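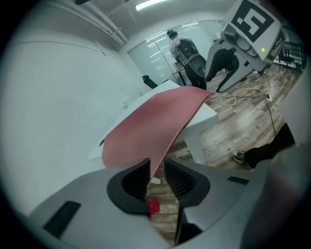

Imprimer | Envoyer par e-mail

Flidel — chaîne logicielle de démonstration : galerie

Cette page accompagne la version de novembre de Flidel, notre outil de synchronisation et de relecture pour les démonstrations enregistrées avec des pinces tenues à la main. Le logiciel reçoit les flux vidéo de chaque pince, les aligne sur une horloge commune, estime les poses et produit un fichier par épisode, directement lisible par le planificateur Zerkus. Les légendes ci-dessous portent sur la partie perception. Le contrôle fera l'objet d'une page séparée.

Vue depuis une pince, objets souples
Les deux doigts noirs restent dans le champ, au centre, avec la feuille rose étendue sur la table blanche. La segmentation traite la pince comme un masque fixe, calculé une fois par appareil ; la feuille est suivie par son contour. Le bord avant, légèrement affaissé, est la zone où l'estimateur de forme demande le plus d'itérations.

Marqueurs
La seconde pince, en haut à droite, porte un marqueur carré noir et blanc sur le dessus et un autre sur le côté, visible en partie. Flidel accepte une pose relative dès qu'un marqueur complet est détecté ; un marqueur partiel sert seulement à lever l'ambiguïté d'orientation. Le seuil d'erreur de reprojection est fixé à 2 pixels dans la configuration par défaut.

Distorsion
Le mur blanc de gauche est fortement courbé par le grand angle. La correction n'est pas appliquée à l'image enregistrée : Nabila Simanjuntak a préféré conserver le flux brut et joindre le modèle de projection à l'épisode. Les détecteurs travaillent sur des vignettes redressées à la volée.

Arrière-plan
Une personne de dos, avec casque et sac à dos, se tient devant la cloison en verre dépoli. Le module d'odométrie visuelle écarte les points suivis sur les personnes, ainsi que les reflets du plafond sur le verre — ces derniers provoquaient des dérives lentes, corrigées par Azlan Nasution (ticket 341).

Paramètres de relecture
Fenêtre d'alignement : 20 ms. Tampon : 1000 images par flux. Au-delà, l'épisode est découpé et les segments gardent le même identifiant.

Questions sur le format de fichier : Saodah Setiawan, équipe outils, Bridutley.

3 partages | 2 commentaires

Contact | © Bridutley | Haut de page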